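Progress report to the Grultell Fund
Project: Mernness, planning and control software for household arm tasks
Reporting period ending 3rd January

Status

Work is on plan for two of the three work packages. The third, perception, is behind by one milestone. We are not asking for a change to the budget or the end date.

Work package 1: Motion planning

The planner was rewritten in November. The old version treated an appliance door as a fixed obstacle and replanned from scratch whenever the door angle changed. The new version, Broltance, keeps the hinge as a joint in the planning problem, so the arm and the door are solved together. Planning time on the door tasks has dropped enough that we can now run the full test set overnight on one machine.

Two problems remain. The first is that Broltance sometimes picks an arm posture that is fine for the pull but leaves no room to get the wrist out again. We have added a retreat check at the end of each candidate path. It catches most of these cases but adds to the planning time, and we want to move it earlier in the search. The second is that joint limits on the real controller are slightly tighter than the ones in the model file. The model file has been corrected and all results below use the corrected limits.

Work package 2: Simulation and test tooling

The test runner, Rallis, is in daily use. Each task is run 100 times with changes to the start pose, the lighting and the items on the counter. A run is logged with the planner version, the scene seed and the reason for stopping. Failed runs can be replayed from the log alone, without rerunning the planner.

The kitchen set now has 17 scenes. Most of the new ones were built for door and drawer tasks. Contact settings for handles were redone after we found that the gripper could hold a bar handle in simulation with almost no closing force. Success rates went down when this was fixed, and figures from earlier reports should not be compared directly with the ones we send from now on.

Work package 3: Perception

The handle detector works on straight bar handles on cabinets. It is less reliable on curved handles and on dark appliances, where the glass gives poor depth readings. The milestone for door angle estimation was due this period and has not been met. The estimate is good when the door is partly open and poor when it is near the end of its travel. We think the cause is the training data, which has few views of doors past the halfway point. More of these are being rendered now.

Until the estimate improves, the door tasks in Rallis take the angle from the simulator. This is marked in the logs so that the two kinds of result stay separate.

Current test case

The over-the-range microwave is the hardest of the door tasks so far. The arm has to reach up over the cooktop, and the open door takes up much of the space in front of the range.

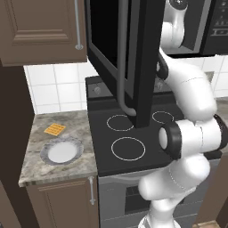 Mernness Project | Manipulation Software Group

With the door swung wide, the planner has to fit the wrist between the door and the control panel side of the microwave. Most of the remaining failures on this task are collisions between the forearm and the inner face of the door on the way out. The retreat check described under work package 1 was written with this case in mind. The plate and the other small item on the counter are included in the collision model but have not caused a failure.

Plans for next period

Move the retreat check into the main search and rerun all door tasks.
Retrain the door angle estimator with the new views and close the late milestone.
Run the cabinet tasks with perception in the loop.
Freeze the Rallis log format and send the fund a copy of the format notes.

Risks

If the retrained estimator does not reach the target, we will use contact readings from the wrist to correct the angle during the pull. A basic version of this exists but has only been tried on cabinet doors. Making it ready for the microwave task would take roughly 3 weeks and would delay the work on drawers by the same amount.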